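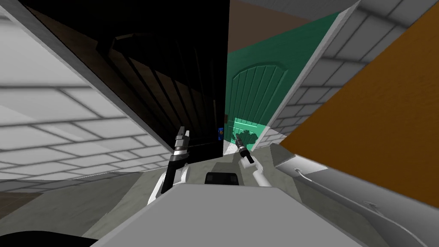
Reading Room > Short Fiction > The 351

by M. Panyasiri
September

Missed it. Of course she'd missed it. The 351 went past the end of Stavcombe Road with its lights on and its wipers going, and she stood there with one shoe full of water and the cake box held up like a tray.

Next one in an hour. If there was a next one. The timetable had been rained on from the inside somehow and the bottom half was a brown blur.

She rang her sister. No answer. Rang again. Texted, missed bus, will walk, start without me, then stood looking at the words start without me. Deleted that bit. Put it back. Sent it.

So, walking.

Stavcombe was one of those places that went on longer than it had any right to. Houses, then a gap, then a garage, then houses again as if they'd thought better of it. She'd grown up here and could have done it blindfold once. Now there was a roundabout. A whole roundabout, with grass on it, and a sign for the Zumer depot where the swimming baths used to be. She'd learned to swim there. Half learned. Her father in the shallow end in his awful trunks, arms out, saying come on, come on then, and backing away every time she got near.

Don't think about the trunks.

The cake was lemon. He didn't even like lemon, he liked coffee and walnut, but the shop had been out of coffee and walnut and she'd had four minutes before the train. The girl had said did she want anything written on it. What do you write? She'd said no thanks. Then at the station she'd opened the lid to check and thought it looked bare, like a plate nobody had got round to.

Rain getting heavier. Box going soft at one corner. She shifted her hand under it.

A van slowed down beside her and she thought, oh here we go, but it was only a woman leaning across with the window down.

"You going up the top?"

"Number 110," she said. "Hill Rise."

"Get in, you'll drown."

You weren't supposed to. She got in. It smelled of dog and there was a dog, a big grey one, asleep across the back on a pile of dust sheets. It opened an eye at the cake and shut it agian.

"Party?" said the woman.

"Sort of. It's for my dad. He's, well. He's going into the home on the front. Panyasiri Court, no, that's the street. By the street. I can't remember what it's called." She could. She just couldn't say it. "My sister thought we'd have a tea. Before."

"That's nice."

"Is it?"

The woman thought about it while she got round a parked lorry. "Depends on the tea," she said.

Lights. Red for ages. The wipers squeaked one way and not the other. On the radio a man was reading out the winning number for something, seven two one, 721, call in now, call in if that's you, and they both listened as though it might be.

"My mum went in there," the woman said. "She moaned about the gravy from start to finish. Then she ran off with the bingo."

"With the what?"

"The bingo. Took it over. Did the calling. Wouldn't let anyone else touch the balls." Green. Off they went. "You won't want to hear it, but she was happier than she'd been in years. Never forgave me, mind."

Hill Rise came up too quick. There was the hedge, and the gate he'd painted every spring whether it wanted it or not, and her sister's car up on the kerb. Lights on in the front room. She could see the top of his head over the back of the chair. Just the hair, white, sticking up at the side. He'd have slept on it and no one would have told him.

"Thank you," she said. "Really. Can I give you something for petrol?"

"Give us a bit of that."

So she opened the box on her knees, there in the van with the rain hammering, and broke a piece off with her fingers becuase there wasn't a knife. Then a bit for the dog. Then, what the hell, a bit for herself. She hadn't eaten since the night before. It was good cake, it was very good, sharp enough to make her eyes run.

"Lemon," the woman said, with her mouth full. "My favourite."

She shut the lid on what was left. Went up the path fast, head down, key ready, the same key, it still stuck and you still had to lift the door with your hip.

"You're late," he shouted from the front room. "There's 2 cups left in the pot and your sister's eyeing them."

"I missed the bus!"

"What've you got?"

"Cake. Some cake."

"What sort?"

She stood in the hall dripping on his mat. Wiped her mouth with the back of her hand.

"Come and see," she said, and heard the chair creak.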